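Pre-Session Inspection Checklist: Hand-Held Gripper Demonstration Station
Trembridge Laboratory, Manipulation Methods Group
Last updated: Friday, December 7, 2018
14 shares | 3 comments

Scope. To be completed before each block of demonstrations under the Dulleo protocol, in which an operator performs a task with two hand-held grippers and the recorded motion is used to train a policy. Items marked HOLD must be corrected before recording.

1. Work surface
1.1 Board level and does not rock under hand pressure. OK
1.2 Surface sheet flat, no lifted corners. OK
Comment: Sheet replaced in August. The previous one had creased and was shifting under light objects.

2. Grippers
2.1 Fingers open and close fully, left and right. OK
2.2 Marker plates tight, dots clean and unscratched. HOLD, cleared
Comment: One screw on the right plate was loose. Tightened and the plate recalibrated. Episodes 642 through 682 are to be reviewed before they are used. H. Kazmi
2.3 Cable strain relief intact at both grips. OK

3. Floor and cables
3.1 Operator's standing area free of cables. OK
3.2 Rails clear along their full length. OK
3.3 Stands stable, clamps tight. OK
3.4 Overhead cable bundle secured. See comment
Comment: Bundle is secured but hangs lower than the Ghauri station's. Raise at next service.

4. Task object: desk lamp
4.1 Lamp cord undamaged and routed to the rear of the board. OK
4.2 Base within the start area. OK
4.3 Grippers open and clear of the lamp at the start of each episode. OK
Comment: Early contact was the most common cause of rejected episodes in the first set of 200. After the start position was fixed in the protocol, rejections in the second set of 200 fell to 42. The result should be confirmed on the full set of 1,000 before it is reported.

5. Operator
5.1 Sleeves close-fitting and clear of the marker plates. OK
5.2 Stop command rehearsed with the station lead. OK
5.3 Rest break scheduled. OK

Inspected by: Haris Kazmi
Reviewed by: Tariq Magsi
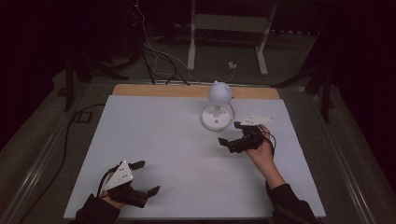 Reviewer's note. The station is released for the next block. Item 3.4 remains open and will be carried forward to the next inspection. A copy of this sheet is to be sent to the Tustbridge site, where the same start position will be adopted.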